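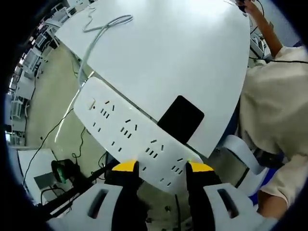

Bivow hand gripper, two months in: lovely in the hand, let down by its cable

I've had the Bivow pair on loan and then on our own invoice since February, and I've used them nearly every working day, so this is a proper long-use review and not one of those "I opened the box and it's great!" ones. If you want the short version, I like them a lot, I've had one fault that cost us a good chunk of work, and there's a safety point I wish had been in the manual.

For anyone shopping: these are the hand-held sort, where you hold the gripper yourself and do the job with it, and the recording of what you did goes off to train an arm later. White body, black fingers, yellow tips. We use them for fiddly tabletop stuff like power strips, leads, boxes, anything long and awkward that a robot makes a mess of.

First the good bits. The weight is right. I have small hands and I can do a whole morning without my wrist complaining, which I could not say about the Plello we had before (that thing was like carrying a kettle about). The fingers close evenly and the trigger is smooth, with a nice bit of give at the end so you can feel when you've got hold of something. The yellow tips are brilliant. You always know where the end of the finger is, even when you're looking at it sideways with your arm stretched out, and when Teresa Marciniak goes back over the recordings afterwards she can spot a bad grasp straight away.

Now the fault. The cable goes into the camera module with a small push-in plug, and it has no clip, no screw, nothing at all to hold it but friction. If you work with your elbow in, fine. If you reach across a table and turn your hand over, the lead pulls at an angle and the plug backs out by a hair. It doesn't fall out, which would be much better! It sits there looking connected. The light on the recorder stays green, the file keeps growing, the counter ticks up, and what's being saved is the last good picture, over and over.

We found this out the slow way. Our set stood at 3948 recordings when Selorm Mahama, who does the training runs, rang me to ask why the arm kept going for a power strip and closing its fingers on thin air just short of it. I told him it was his end. It was not his end. He sent me a few clips and in every one of them the hand was clearly moving according to the numbers and the picture hadn't budged. We had to throw out 23 of the first 100 we checked, and after that there was nothing for it but to check the lot. 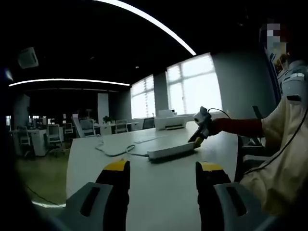
Power strips were by far the worst for it, and I think I know why. They're long, so you reach, and they've got a lead of their own that wants to go the opposite way to yours. You pick up one end, the other end swings, you roll your wrist to follow it and there goes the plug. Short things like boxes hardly ever caused a dropout.

I wrote to Bivow and got a reply from Igor Olszewski, who was very decent about it and didn't pretend they'd never heard of it. He sent a little printed collar that slips over the plug and grips the housing. It helps. It's also ugly and you need a fingernail to get it off again, but I'd rather that than another week of staring at frozen tables. He says a firmware update is coming that will turn the light red if the picture stops changing. I haven't had it yet, so I can't mark them up for it.

Then the safety thing. The manual has a page on keeping your fingers out of the jaws (fair enough, they nip) and not a word about what you should be picking up. On our second day I very nearly went for a power strip that was still plugged in at the wall. The tips are slim enough at the end that I wouldn't want one anywhere near a socket opening on a live strip, and when you're concentrating on a clean grasp you do not look at where the other end of the lead goes. We now have a rule that whoever sets up the table unplugs the strip and puts the plug where the person holding the grippers can see it. Bivow should print that on page one.

Trailing leads are the other half of it. You've got a cable coming off your hand, it hangs past your arm, and sooner or later it finds a chair. Brian Mosoti stood up with both grippers on and brought his chair along with him. No harm done apart from a bent plug, but a person tied to a piece of kit by the wrist can't put a hand out very well if they trip.
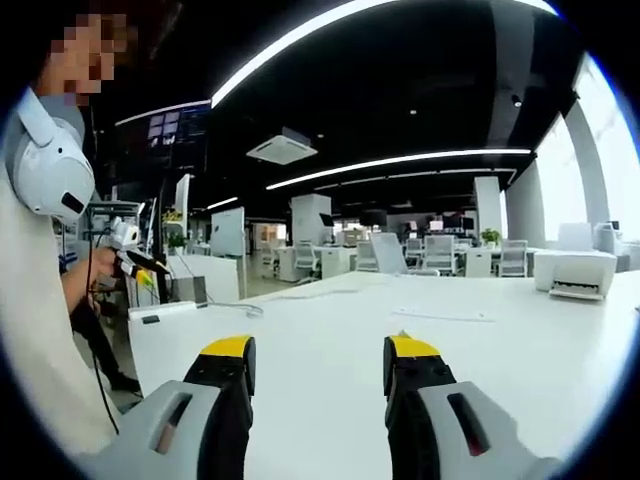

What I do now is leave a loop of slack at the elbow, held with a bit of soft tape, and run the rest up over the shoulder. It takes a minute and I've not had a dropout in a standing session since. Sitting down is still hit and miss, depending on the chair. I also wave the gripper at something before each batch and look at the live picture with my own eyes, never mind what the light says.

Other small moans: the grip pads collect fluff, the case is a tight fit once the collar is on, and spare tips only come in a bag with parts I don't need. We paid 2000 for the pair, ex VAT, which felt steep until we priced up the Lovero one with the locking connector. That's a good deal more, and heavier.

Would I buy them again? Yes, with the collar fitted before the first recording. Three and a half stars from me, and I'll come back and change it if the red light ever turns up.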